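Agreeing house rules for wrist camera views in sim – what does your group insist on?

mitali_b
Started 19/05/2025

Hello all! We're writing down proper rules for our simulated pick and place work and I'm having far more fun with it than I expected.
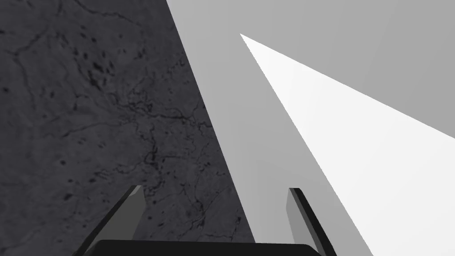

My draft so far, please pull it to bits:

1. Both fingertips stay in view for the whole episode.
2. Every episode starts with the fingers open and nothing between them.
3. Surface textures get swapped every 15 episodes, and the seed gets written down.
4. Each batch is 500 episodes, and 2 people look through a sample before it goes anywhere.

Rule 3 is the one I'm keenest on. We use dark veined stone, plain greys, all sorts, and I'd love to know how other people choose theirs.

gualtiero_g
Good list. I'd argue with number 3. Fifteen is far too slow, swap the texture every episode! It costs you a line in the config and you stop the policy getting fond of one worktop.

mitali_b
I did wonder. My worry is tracing faults. If something odd happens on episode 212 I want its neighbours to look the same so I can compare them.

gualtiero_g
Log the seed per episode and replay it with whatever texture you like. We've done it that way on Temer since November and I wouldn't go back.

nudus_afaf
I'm with Mitali on this one, sorry Gualtiero. Replaying is lovely when the replay is exact. Ours drifts a little after contact, so groups of matching episodes have saved me more than once. Maybe keep a small fixed set for checking and go wild with the rest?

Also, please add something about lighting. Flat, even light with hardly any shadow is fine for getting going, but a rule that says "must include side light in part of every batch" would be a great help. Ours was missing for ages and the real arm hated the afternoon sun.

mitali_b
Ooh yes, lighting goes in as rule 5. And I like the fixed set idea very much.

ada.caruso
Can I make a plea for edges? If you have a dark slab meeting a pale plain area, depth from the wrist view gets interesting right along that line. Our rule at Stemevano is that 7 start poses in each batch have to put an edge between the fingers. It's a dull rule to write and a brilliant one to have – we found two bugs with it in the first batch.

gualtiero_g
Seven out of 500? Hardly worth the bother.

ada.caruso
They're the seven we look at by hand, every time. Random poses give us plenty more on top of that.

gualtiero_g
Ah, fair enough. That I can get behind.

azadeh_r
Small point on rule 1. "In view" needs a definition or people will fight over it. We say the whole tip, right to the end, plus enough of the finger to tell open from closed. The palm can be partly out of view, we don't mind that.

mitali_b
Stolen, thank you! Does anyone have a rule for near-white surfaces? Texier's notes just say "avoid", and that seems a shame.

nudus_afaf
Don't avoid them. Cap the exposure and keep them in. Kitchens are full of white worktops!

gualtiero_g
Agreed, for once. I'll put our config up tonight so you can see how we do the swaps, and then you can tell me why fifteen is still better.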